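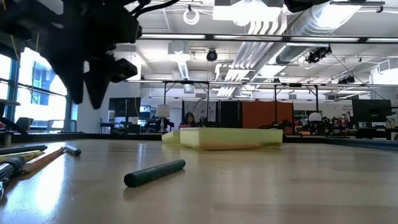

Bernardo Marinho thought the planner was sulking, and he told me so before I'd even got my coat off.

Sulking was his word for anything the code did that he couldn't find in a log. I'd only been at Lelance a fortnight and I'd already heard it used of the compiler, the lift and the coffee machine on the second floor. But he turned his screen round to show me, and I had to admit it did look like sulking. The arm had the green marker to pick up. It knew where the marker was. It had a perfectly good plan for getting there (I'd written half the thing that made the plan, so I was a bit proud of it) and on run 143 it had gone down, stopped a hand's width short, waited, and gone back up again.

"Did it throw anything?" I asked.

"Not a peep. Says it's finished. Says it's very happy."

So I sat down and pulled the run apart. If you've never read a planner log, imagine a very anxious friend telling you how they crossed a road. Considered left. Considered right. Rejected left, too close to the tray. It goes on like that for pages, and I love it, I really do, I could read them in the bath. Run 143 was fine right up until the approach, where the cost of closing on the marker shot up for no reason I could see and the cost of going home dropped to nothing. Going home won. Well, it would!

"Somebody's changed the weights," I said.

Bernardo said he hadn't touched the weights. I hadn't touched the weights. That left Filipa Moreira, who had gone back to Guimarães in May and was supposed to have handed everything over, and whose name was still on more of our files than mine and Bernardo's put together.

I rang her. She picked up straight away, with a lot of plates clattering behind her.

"Is it the pens?" she said.

"It's the marker."

"The green one? Oh, good. It's got that far, then."

I asked her what she meant by that far, and she asked me whether we were still running the Grullden branch, and I looked, and we were. I'd thought Grullden was just the old name for the motion library. It had a folder of its own with one file in it, 178 lines long, and no comments at all apart from a single one at the top that said "ask me".

"So I'm asking," I said.

The plates stopped. She must have gone into another room.

"You remember the demo at Mavville? No, you weren't there. It picked up everything we put down. Fifty things, one after another, very quick, and everyone clapped, and I stood there thinking, it hasn't got a clue how sure it is. It'll grab at a shadow exactly as hard as it grabs at a pencil. So I gave it a way to say no. If the camera and the model disagree past a certain point, going home gets cheap."

"It's been telling us it's finished."

"Yes, I never did the message. I ran out of time. It only knows the one word."

I had another look at the log while she talked. I'd skipped a column, because it had always been zeros and I'd stopped seeing it. From run 140 it wasn't zeros. It had been creeping up, a little more each time, and by 143 it was over the line. I read the numbers out to her.

"When did you last calibrate?" she said.

I put my hand over the phone and asked Bernardo. He studied the ceiling for a bit and then said he'd moved the camera bracket on his way past, only a touch, to get at a cable, and he'd moved it back.

"He moved it back," I told Filipa.

She laughed so much I had to hold the phone away from my ear.

We ran the calibration, which took three goes, and then I opened her file and gave it a second word to say. I spent far too long choosing it. Bernardo wanted "sulking". I put in "not sure", saved it, and started run 144 with Filipa still on the line, wanting to know which way the arm was going.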